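Household Waste and Packaging
Session 4: Films, packets and jars
Tutor: Hala Awwad

Last session dealt with paper and card. This one covers the packaging that comes into a home with food, and why so much of it is hard to recycle. Please bring your own notes from the kitchen survey.

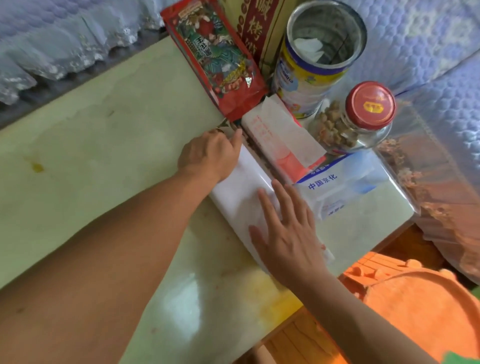
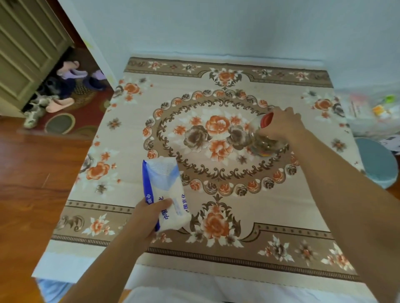 Packaging being handled at the table.

1. Single materials and mixed materials
A package made of one material is easy to deal with. A glass jar can be melted and made into another jar. A carrier bag made only of polyethylene can be shredded, washed and turned into pellets. Many snack bags and dry food packets have several thin layers stuck together, often plastic with a coating of aluminium. Each layer does a job — keeping out air, keeping out light, holding the print — but they are costly to separate.

2. Sorting
Thin film causes trouble at sorting plants. It wraps around rollers and the line has to be stopped while it is cut away. For this reason many councils ask people to keep it out of the mixed bin and take it to a shop collection point. Check the local rules, as they differ even between neighbouring areas.

3. Case study: the Gisler estate
Valentyna Bondarchuk looked at 60 households on the estate over one August. Residents kept film and foil packets in a separate sack, and the sacks were weighed every 2 weeks. Film was a small share of the weight and a large share of the space. Lids were often left on jars, and food was the main cause of rejected sacks. The full report is in the course folder under Halero.

4. Terms to know
Laminate: two or more layers bonded together.
Contamination: food or the wrong material in a recycling stream.
Residual waste: what is left once everything else has been sorted out.

For next time
Keep all food packaging from two days at home. Sort it into single material, mixed material and not sure. Write half a page on the third pile and say what you would need to find out. Read the chapter on glass before the session.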